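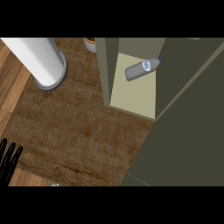
Pre-session checklist, remote demonstration, simulated rooms
Station: Gretesis 2
Task: bottle from shelf
Operator: Setareh Shokri
Checked by: Fatos Kelmendi
Date: 2018-08-04

1. Headset straps and lenses clean. OK.
Comment: Cleaned twice. Whoever eats oranges at this station, please stop.

2. Hand controllers charged above 60 percent. OK.

3. Emergency stop cuts the link to the simulator. OK.
Comment: Yes, we test it for a robot that weighs nothing. The habit is for Skellness, where the robot weighs plenty.

4. Fingers open and close with the trigger, no lag the operator can feel. OK after restart.
Comment: First try, the hand closed when told to open — a firm handshake with thin air.

5. Scene loads with the bottle lying on its side on the shelf. OK.
Comment: Jayanthi asked if it should be standing up. For this task, no. Leave it alone.

6. Start pose clear of the shelving unit. OK.
Comment: Come in from the open side. The side panel is solid as far as the simulator is concerned, and it holds grudges.

7. Operator's chair locked, floor space clear. FAIL, then OK.
Comment: Chair rolled. Setareh kept demonstrating while drifting toward the radiator. Brake fixed by Cosimo Guerra.

8. Recording starts on the pedal and stops on the pedal. OK.
Comment: Delete any take where you scratched your nose. The robot will learn it.

9. Break every 10 takes, headset off. Not followed.
Comment: Setareh says she felt fine. She also walked into the door.

10. Disk space for the full set of 800 takes. FAIL.
Comment: Old Matić recordings still on the drive. Slavica to move them before the next session, ticket 1733.

Cleared for short sessions only until item 10 is closed.
F. Kelmendi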